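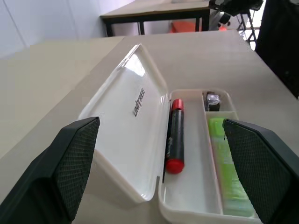
Pre-run checklist, pencil case chore, Clastumley bench
Friday, April 26, 2019

I fill this in before every session and type my comments as I go, so excuse the rambling.

1. Table clear of anything not in the chore
OK. I wiped it down too, mostly out of habit.

2. Finger pads clean, no tears in the mesh
OK. Grippy enough that I'd trust them with a marker. A single sheet of paper, no way!

3. Case lid opens fully and stays put
OK, with a grumble. Ask me which part of tidying a desk is hardest for a machine and I'll say lids, every time. My kid shuts one with an elbow while talking (and does it better than anything I've ever programmed).

4. Marker caps pushed on tight
OK. Please check this one by hand. Ink on the pads means 19 minutes of scrubbing, and I have timed it.

5. Arm joints and covers, no loose screws
OK on both arms. The Fledarness sheet wants this every 168 hours of running, but I do it every time.

6. Cables have slack through the full reach
Watch. There's a loop at the wrist that I keep an eye on when an arm goes in low over the tray.

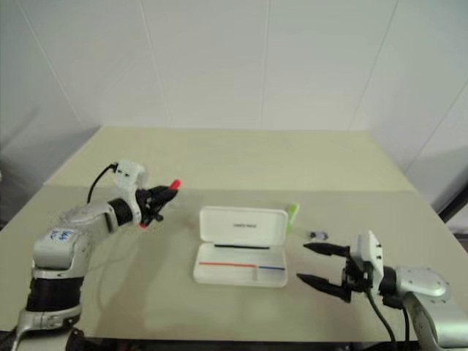
I'd still rather stop a run early than find out what a snagged cable does to a connector — we had that fun in October, and the replacement from Ilesen took five weeks.

7. Emergency stop tested
OK. Pressed it twice, once per arm.

8. People stay behind the line while the arms are live
OK.

Overall: fit to run.

Now, can it do the chore yet? My own answer is sort of. I'd let it put markers away on a quiet afternoon with me sitting next to it. I wouldn't leave it alone with a kitchen drawer, or with the parts bins over at Venkataraman — too many small things facing every which way. Ask me again when it can handle a zipper.

Next check due before the next session, same sheet.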